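Clilmont Carpet Washer, Model 298
Set-up and Operating Guide

Section 4. First Use and Room Preparation

This section covers filling the tanks, fitting the floor head, preparing the room, washing and drying. Read Section 2 (Electrical Safety) before connecting the machine to an outlet. Commercial users should also read Section 7.

Revised 25th January. Replaces all earlier versions of Section 4.

4.1 Before you start

The washer sprays a cleaning solution into the carpet pile and draws it back into the recovery tank. It is intended for synthetic and wool-blend carpets that are fixed to the floor. It is not intended for silk, sisal, jute or sheepskin.

Check the following:

The label on the back of the carpet or on an offcut permits wet cleaning.
The outlet is grounded and is not shared with a heater.
The room has a window that opens, or an extractor fan.

Rated power of the suction motor is 700 W. The brush motor is separate and has its own reset button under the rear cover.

CAUTION: Do not use an extension cord thinner than the cord supplied with the machine. The plug may overheat.

4.2 Fitting the floor head

1. Stand the machine upright and lock the handle. The lock clicks twice.
2. Remove the two shipping screws from the underside of the floor head. They are marked with red tape. Keep the screws.
3. Slide the floor head onto the neck until the side latches close.
4. Push the spray hose onto the brass fitting. Turn the collar clockwise until it stops.
5. Pull gently on the hose. If it comes off, the collar has crossed its thread. Remove it and repeat step 4.

Note: On machines made before May the collar is gray and turns counterclockwise. The direction is molded into the rim.

4.3 Filling the solution tank

1. Lift the solution tank by its handle. Do not lift it by the cap.
2. Unscrew the cap and add warm tap water to the lower line. Do not use water that is too hot to hold a hand in.
3. Add Flonilon concentrate to the upper line.
4. Replace the cap and turn the tank over once to mix.
5. Seat the tank on the machine. The base valve makes a short hiss as it opens.

Use Flonilon Low Foam only. Ordinary carpet shampoo fills the recovery tank with foam, which closes the float valve and stops the suction. If this happens, empty the recovery tank, rinse it, and run one tank of plain water through the machine before continuing.

CAUTION: Never add bleach, vinegar or solvent to the solution tank. The pump seals will swell and the damage is not covered by the warranty.

4.4 Testing for color

1. Choose a hidden area, such as the inside of a closet.
2. Wet a white cloth with mixed solution and press it on the pile for one minute.
3. Check the cloth. If there is color on it, do not wash the carpet.
4. Leave the test area overnight. Check for shrinkage and for rings at the edge.

Test each carpet separately, including carpets of the same type bought at different times. Dye lots vary.

4.5 Preparing the room

1. Vacuum the whole floor, then vacuum again at right angles to the first pass. Dry soil left in the pile turns to mud and clogs the intake screen.
2. Remove small furniture, floor lamps and plant pots.
3. Lift curtains clear of the floor and clip them to the rail.
4. Heavy pieces that cannot be moved may stay in place. Put foil or plastic squares under each foot. Bare metal feet leave rust marks on damp pile, and stained wood can bleed into it.
5. Route the power cord behind the operator, away from the direction of travel.

Glass-topped tables need separate handling. Clear everything off the glass before moving the table. Where the top is not bonded to the base, two people should lift off the glass first and store it on edge against a padded wall, out of the room being washed. Carry the base last. Do not drag a table across the carpet with the top fitted.
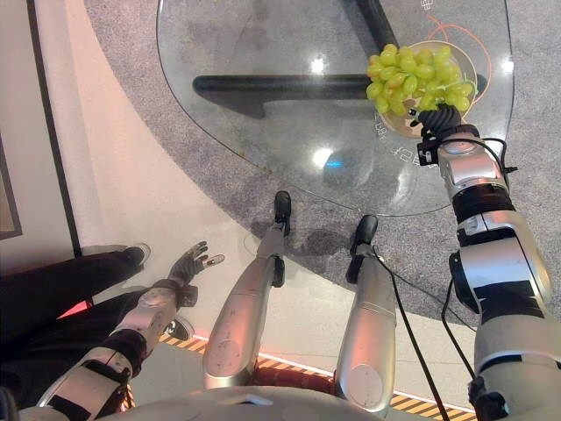
Figure 4-2. Clear glass table with a black base on carpet, with a bowl of green grapes held above it.

Wide bases press the pile flat. After the base is removed, brush the marks up with a stiff hand brush before washing. Deep marks may need a second pass.

4.6 Washing

1. Start at the wall farthest from the door.
2. Set the selector to WASH. Wait until the brush is turning at full speed before moving off.
3. Press the trigger and push forward slowly for one arm's length.
4. Release the trigger and pull back over the same strip. The solution is drawn up on this stroke.
5. Make one more pull without the trigger.
6. Move over and overlap the last strip by the width of the wheel.

Watch the clear window on the floor head. When no more liquid passes through it on the pull stroke, the strip is finished. Do not repeat the wet stroke more than twice on the same strip. Overwet backing may separate from the carpet and can smell for several days.

When the recovery tank is full, the motor note rises and suction stops. Switch off, empty the tank into a toilet or outside drain, and rinse the float. Lint should go in the trash.

4.7 Drying

Open the windows and leave interior doors open. Keep people and pets off the carpet until the pile feels dry at the base as well as at the tip. Do not return furniture early. If a piece must go back the same day, leave the foil squares under it until the next morning.

A room fan placed at floor level shortens the drying time. Do not point a heater at the carpet.

4.8 After each use

1. Empty both tanks and leave the caps off.
2. Run clean water through the spray line until no foam appears at the nozzles.
3. Release the side latches and remove the brush. Cut away hair and thread with blunt-ended scissors.
4. Wipe the intake screen. Replace it if the mesh is torn.
5. Wind the cord loosely on the hooks.

Store the machine above freezing. Water left in the pump will crack the housing if it freezes.

4.9 Service interval

The brush belt is rated for 2,000 minutes of running. The counter is on the underside of the handle and is reset by holding the button after a new belt is fitted. Replacement belts, screens and seals are supplied by Mthembu Parts. Quote the model number and the letter stamped after the serial number, as the belt length was changed at letter D.

For questions about this section, contact Yolandi Mofokeng at the Drorkatberg service desk. Warranty claims go to Thabiso Gumede at the same address, with the proof of purchase and the completed card from the back of this guide.

Continue to Section 5, Upholstery and Stair Tools.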